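Durrani throw set review: the charcoal and the grey, after a few months of real use
By Hazel Holloway
June 7, 2025

I went back and forth on these for so long that the Ploltton site started sending me little emails about them. You left something in your cart! Yes, I know, I left it there on purpose, I was thinking. We have a perfectly good pile of blankets at home, but they're all hand-me-downs with cartoon characters or scratchy fringe, and I wanted a couple of things for the living room that looked like a grown-up picked them out.

So in April I finally ordered the Durrani set, which is 2 throws in one bag: a plain one in dark charcoal and a ribbed knit in a lighter grey. You can't choose the colors. There's a beige pairing too, but it was sold out the whole time I was dithering, and with the dog it would have been a terrible idea anyway.

They came folded very flat in a zippered fabric bag, and my first thought was that somebody had sent me dish towels. They do puff up. I shook them out, hung them over the stair rail overnight and by breakfast the knit one looked twice as thick. There was a bit of a warehouse smell on the charcoal (cardboard, mostly) and it went away with the first wash.

Let me start with the charcoal, because I expected to like it less and it's the one I fight my husband for. It's a smooth, soft fabric with some weight to it, so when you toss it over the arm of a chair it drops into nice lazy folds and stays there. It doesn't slither off onto the floor every time somebody stands up. I've used it on the couch, on the guest bed, around my shoulders at my desk when the office gets chilly, and once as a tablecloth when my sister-in-law came by with no warning and I hadn't wiped anything down.

The color is a real charcoal, by the way. On my laptop it looked almost navy and I was worried about it next to our rug.

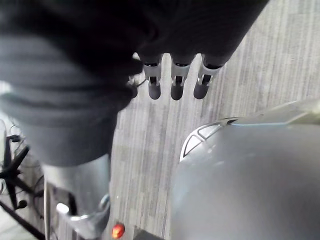
The light grey is the pretty one. It's got that ribbing running across it that makes it look a lot more expensive than it was, and it's so squashy. If you roll it up it makes a decent pillow for a car ride, and my daughter has figured this out, so I never know where it is. It's warmer than the charcoal too. I'd call it too warm for June, and I've moved it to the basket by the window until fall, though it keeps migrating back to the couch without my help.

It is a knit, though, and it acts like a knit. It stretches. If you hang it over something narrow for a few days, it grows a kind of sad droopy corner, and you have to lay it flat and pat it back into shape. It also catches on things! I snagged it on my watch the first week and pulled a loop out as long as my finger. I worked it back in with a crochet hook and you'd have to hunt for the spot now, but if you wear rings with high settings or have a cat with opinions, buy the charcoal by itself. Ploltton sells them separately, and the pair only saves you a few dollars.

Now, washing. The tag says cold, gentle, and tumble low or dry flat. I did the first load exactly like that, both together, in our ancient Zonik washer, and I used the ordinary detergent we use for everything. Mistake! The charcoal picked up little pale fuzzies from the knit, all over, and I spent an entire movie going at it with a lint roller. Wash them apart. Nothing on the tag mentions it and I think it should, considering they're sold as a pair and most people are going to throw them in as a pair.

Apart from that, they've washed beautifully. I've done each one 4 times since then, and the charcoal hasn't faded that I can tell. The knit came out of the dryer a touch shorter than it went in the first time, and I panicked, but it relaxed again after an evening on the couch. These days I skip the dryer and lay it over the rack on the back porch. It takes all day. If you live somewhere damp I can see that being a pain.

Dog hair: shows on the charcoal, hides in the grey. The charcoal is easy to clean because everything sits on top and you can just shake it off the porch. With the knit, the hair works its way down between the ribs and you don't see it until you're wearing black pants. Pick your poison, I guess.

Size is where I have a real complaint. The listing calls them generous. I'm not a tall person and I can cover my feet or my shoulders with the knit, but if I want both I have to curl up. The charcoal is a little longer and does fine. My husband, who is tall, says they're both "lap blankets with ambitions" and he has a point. If you're hoping for something to nap under full length, keep looking, or measure what you've already got at home and compare it with the listing before you order. I didn't do that and I should have.

The stitching along the edges is good on both of mine. I read a bunch of the reviews on the Ploltton site before I bought (there were 1162 of them when I looked, so no, I didn't read them all) and a fair number of people griped about hems coming undone. I tugged at all the edges when they arrived and I've looked again since. No loose threads so far. Maybe they fixed it, or maybe I got lucky.

I also stopped in at the Iddale store last month to see what else they had, and they had the knit out on a display bed where you could touch it. Go do that if you're anywhere close. Photos don't tell you how soft it is, and you'll know in a second if the texture is going to bug you. The lady there told me they're bringing in a rust color for fall and I've already started working on my husband about it.

Would I buy the set again? I'd buy the charcoal again tomorrow, and probably in a second color. The grey I love in a more careful way, the way you love a nice sweater, and I'd say get it if your house is calmer than mine.

Good: soft right out of the bag, drapes well, color stays put, looks great over a chair.
Not so good: short, the knit snags, and fuzz everywhere if you wash them in one load.

I'd give the charcoal five stars and the knit a solid four. One last thing, save the zippered bag it comes in. Mine is holding all our swimsuits right now and it's a really nice bag.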